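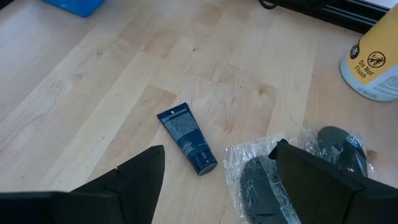 Dunkelblaue Tube auf heller Tischplatte aus Holz. Foto: Tutville

Tutville eröffnet in Wernstead einen Sortiertisch für Kleinteile aus dem Haushalt

Kundinnen und Kunden können den Inhalt ihrer Schubladen mitbringen und nach dem System Bamau ordnen lassen

Wernstead - Das Unternehmen Tutville bietet in seinem Laden am Tanplatz ab sofort einen neuen Dienst an. Wer zu Hause eine Schublade besitzt, in der sich Tuben, Tütchen, Ersatzteile und angebrochene Packungen sammeln, der kann diesen Inhalt zu uns bringen. An einem großen Tisch werden die Dinge ausgebreitet, geprüft und in Gruppen gelegt. Am Ende bekommt der Kunde alles zurück, was er behalten möchte, mit einer kurzen Liste.

Der Dienst trägt den Namen Bamau. Er ist entstanden aus einem Versuch, den Tutville im Juli mit Stammkunden gemacht hat. Insgesamt sind damals 1319 Gegenstände über den Tisch gegangen, von der einzelnen Schraube bis zum Beutel mit Möbelgleitern. Jeder Gegenstand wurde notiert, und rund 300 davon konnten die Besitzer selbst keinem Zweck mehr zuordnen. Diese Zahl hat uns überzeugt, dass ein solches Angebot in Wernstead gebraucht wird.

"Die großen Sachen räumt man irgendwann auf, weil sie im Weg stehen", erklärt Birger Wikström, Geschäftsführer von Tutville. "Eine kleine Tube steht nicht im Weg. Sie bleibt in der Schublade liegen, und nach einem Jahr kauft man die gleiche Tube noch einmal. Viele unserer Kunden haben am Tisch zum ersten Mal gesehen, was sie alles doppelt haben."

Wie die Sortierung abläuft

Für einen Termin sind 2 Stunden vorgesehen. Der Kunde bringt den Inhalt von einer Schublade oder von einer Kiste mit, mehr soll es beim ersten Mal nicht sein. Zuerst wird alles auf die Holzplatte gelegt, mit genug Abstand, damit man die Aufdrucke lesen kann. Erst danach beginnt die Sortierung.

Bamau kennt 6 Gruppen: Tuben und Pasten, verpackte Teile, lose Teile, Beutel mit mehreren gleichen Teilen, Kabel und Batterien, Papiere. Man kann über diese Einteilung streiten, und im Versuch wurde darüber auch gestritten. Eine Kundin wollte zum Beispiel die Gebrauchsanweisungen immer bei dem Gegenstand lassen, zu dem sie gehören. Das ist bei Bamau erlaubt, wenn das Papier in der gleichen Schale Platz hat.
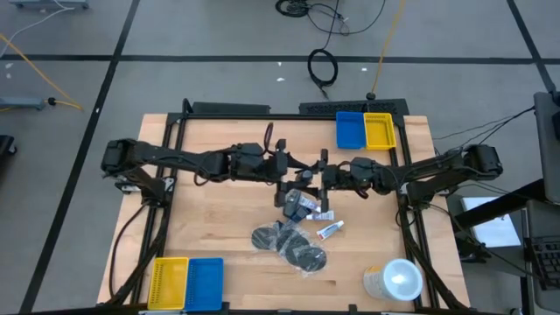
Letzte Änderung dieser Seite: 18. Oktober 2021

Auf der Tischplatte liegen Dinge, wie sie bei diesem Dienst gewöhnlich vorkommen: weiße Tuben mit blauem und rotem Aufdruck, ein verpacktes Teil mit blauem Etikett und ein durchsichtiger Beutel mit runden schwarzen Scheiben. Weiter oben stehen eine blaue und eine gelbe Schale. Solche kleinen Schalen haben sich im Versuch besser bewährt als tiefe Kästen, in denen die unteren Sachen wieder verschwinden.

Tuben verlangen besondere Aufmerksamkeit

Sihan Fu betreut bei Tutville die Termine und hat die Regeln für die einzelnen Gruppen geschrieben. Die meiste Arbeit machen nach ihrer Erfahrung die Tuben. Klebstoffe, Salben, Fette und Farben sehen einander oft sehr ähnlich, und die Schrift darauf ist klein. "Eine Tube wird bei uns nie nach der Farbe sortiert, immer nach dem Aufdruck", sagt Sihan Fu. "Wenn man den Aufdruck nicht mehr lesen kann, kommt die Tube nicht zurück in die Schublade. Darauf bestehen wir."

Für Medikamente und Salben gilt außerdem, dass Tutville keine Beratung gibt. Solche Packungen werden beiseite gelegt und der Kunde nimmt sie wieder mit, um in der Apotheke nachzufragen. Auch Klebstoffe, die schon geöffnet sind, werden am Tisch nicht ausprobiert. Es wird nur geschaut, ob die Kappe fest sitzt und ob ein Datum zu finden ist.

Bei den Beuteln ist die Regel einfacher. Ein Beutel mit gleichen Teilen bleibt geschlossen und bekommt einen Streifen Papier, auf dem steht, wozu die Teile gehören: Stuhl im Flur, Regal im Keller, Waschbecken. Weiß der Kunde es nicht, dann schreibt man ein Fragezeichen und den Monat. Verpackte Teile bleiben in ihrer Verpackung, solange das Etikett noch lesbar ist.

Was mit dem Rest geschieht

Was der Kunde nicht behalten will, kann er bei Tutville lassen, wenn es sich um unbenutzte Kleinteile aus Metall, Holz, Filz oder Kunststoff handelt. Diese Teile kommen in ein offenes Regal neben dem Eingang, und andere Kunden dürfen sie kostenlos mitnehmen. Tuben, Batterien und elektrische Teile nimmt Tutville nicht an. Wohin man sie in Wernstead bringen kann, steht auf einem Blatt, das beim Termin ausgegeben wird.

Birger Wikström rechnet damit, dass besonders vor einem Umzug viele Anfragen kommen. "Beim Umzug kippt man die Schublade in einen Karton und schreibt 'Diverses' darauf. Ich habe das selbst so gemacht und der Karton steht noch bei mir im Keller", sagt er. Für Umzüge ist deshalb auch ein Termin mit mehreren Kisten möglich, aber dieser muss vorher am Telefon besprochen werden.

Anmeldung

Termine werden im Laden oder telefonisch vergeben. Eine Anmeldung ist notwendig, weil immer nur ein Haushalt am Tisch arbeitet. Die Gegenstände sollen trocken und in einem offenen Behälter gebracht werden, ein Schuhkarton genügt. Scharfe Klingen bitte in Papier einwickeln und das Papier beschriften. Kinder sind willkommen, müssen aber am Tisch von einem Erwachsenen begleitet werden.

Die Schalen von Bamau kann man nach dem Termin einzeln kaufen. Eine Pflicht zum Kauf gibt es nicht - wer zu Hause passende Dosen oder Gläser hat, soll diese gern benutzen und am besten gleich mitbringen.

Über Tutville

Tutville ist ein Fachgeschäft für Haushalt und Aufbewahrung mit Sitz in Wernstead. Das Unternehmen verkauft Schalen, Kästen und Einsätze für Schubladen und berät Privatkunden bei der Einrichtung von Küche, Abstellraum und Werkstatt.

Kontakt für die Presse

Tutville, Pressestelle
Sihan Fu
Tanplatz, Wernstead

Der Abdruck des Textes ist frei. Bei Verwendung der Fotos bitten wir um den Hinweis "Foto: Tutville" und um die Zusendung eines Belegs.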